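How Does an Art Museum Decide What Goes on the Wall?

Print this page
E-mail this page

Have you ever walked into an art museum and wondered who put everything where it is? Why is the big blue painting next to the tiny drawing of a goat, and why is the next room almost dark? It can all look as if it grew there, like mushrooms after rain. But every single thing in the room was chosen, moved, measured and moved again by people who argued about it (in a friendly way, most of the time).

The person who does most of the choosing is called a curator. That's a funny word, and it comes from an old Latin word that means "to take care of." A curator takes care of art, but a curator also takes care of an idea. An exhibition nearly always starts with an idea, or sometimes just a question. It might be a very big one, like "What does home mean?" It might be a small one, like "Why do so many artists paint windows?"

At the Westlow Museum, the curator is Phúc Bạch, and the question for the new show came from his daughter, Mai. She was looking at a painting of a supper table and asked him, "Where did all the people go?" He couldn't stop thinking about it. So he began to look for other pictures of meals and tables and kitchens with no people in them, and before long he had a list of 115 artworks, and a show called "After Supper" was on its way.

Now, 115 is a lot! The museum only has four rooms for shows like this one, and one of those has a pillar right in the middle that everybody grumbles about. So the next job is making the list shorter, and this is the part that curators say hurts. You might love a painting very much and still have to leave it out, perhaps because it's too wide for the door, or too fragile to travel, or because it says the same thing as the painting beside it.
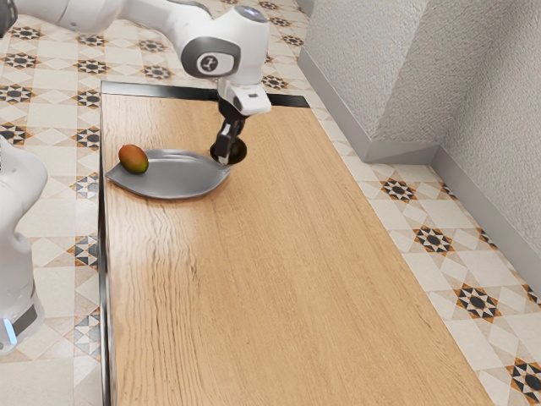 Some of the works on the list belong to the museum already. The Westlow Museum owns 3657 artworks, and most of them are not on the walls at all. They live in storage, in cool, dark rooms with sliding racks, a bit like giant closets. Light can fade colors, you see, and drawings on paper need long rests between shows, just as you need a rest after a soccer game.

Other works have to be borrowed. Museums lend things to each other all the time, and so do people who collect art at home. But you can't just call up and say "May I have your painting, please?" There are letters to write and forms to sign, and the lender may ask how warm the room will be and how bright the lamps are. Some paintings travel in their own crates with thick padding inside. Some even travel with a grown-up called a courier, who stays with the crate for the whole trip!

While all of that is going on, somebody has to plan the rooms. At Westlow that's Usman Sethi, the exhibition designer. He builds a model of the gallery that is small enough to sit on a desk, with little paper copies of every artwork stuck on with putty. Then he and Phúc push the tiny pictures around for days and days. Should the loud red painting come first, so that it makes you jump? Or should you turn a corner and find it waiting for you? Usman likes to crouch until his eyes are level with the little doorways and pretend he is a visitor one inch tall.

They think about children, too. If a picture hangs too high, a five-year-old sees mostly the bottom of it, so for this show the smallest paintings are hung lower than usual, and there are five stools that you may carry from room to room.

Then come the labels. Those are the small cards on the wall that tell you who made a work, when, and what it's made of. They sound easy, but try writing something interesting about a painting using only a few sentences. The museum asks people who have never seen the art to read them first, and if a reader frowns, the label gets written over again.

Would you like to try being a curator yourself? Pick a question. Find a few drawings, postcards or photographs at home that have something to do with it (ask before you take anything off the fridge). Lay them on the floor and move them around until two of them seem to be talking to each other. Write a label for each one, give your show a name, and invite somebody in to see it.

"After Supper" opens at the Westlow Museum on 7/6/24. The stools are just inside the front door, on the left.

Print this page | E-mail this page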